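4 May 2026
Lavanya Subramaniam and Loubna Ramadan

4.2 What people keep under the sink

The most enjoyable part of the Skernholm survey was the cupboard under the sink! We visited 43 households in August and asked each one to talk us through its cleaning things, and the stories came quickly. Brushes were remembered best. People told us who bought them, which house they came from, and why a newer one had never quite taken over (a brush kept for shoes in one home did the potatoes in another). Scrub pads got far less affection, although most homes replaced them every 2 months or so.

We were delighted by how freely people mixed old and new. In Hollis, the older part of town, a single cupboard could hold things bought around 100 miles apart. Small items like those in Figure 2 rarely appear in household inventories, and we think they deserve a proper place there.
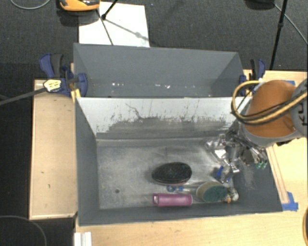
Figure 2. Small household items, including a black oval brush head.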